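Wer Assistenzrobotik beschafft, sollte Aufgaben prüfen und keine Datenblätter. Das Paket Truramis, das Indside kleineren Verwaltungen zur Miete anbietet, umfasst Arm, Greifer, Handgelenkkamera und 5 Schulungstage. Die Monatsrate beträgt 372 Euro - ein vertretbarer Preis, sofern die Einrichtung vor Ort enthalten bleibt. Der Vertrag sichert dies bislang nur für vier Arbeitsplätze zu. Hier ist nach unserer Auffassung nachzubessern.

Geeignet erscheinen uns Prüfaufgaben mit gewöhnlichem Bürogerät, etwa einer Schneidemaschine mit eingelegtem Papier und einem Würfel darauf. 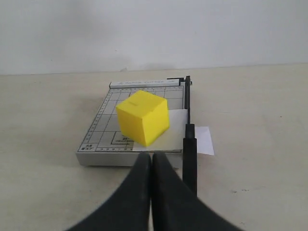 Zuletzt geändert: Freitag, 10. April 2020

Mireille Charpentier, Fachstelle Risum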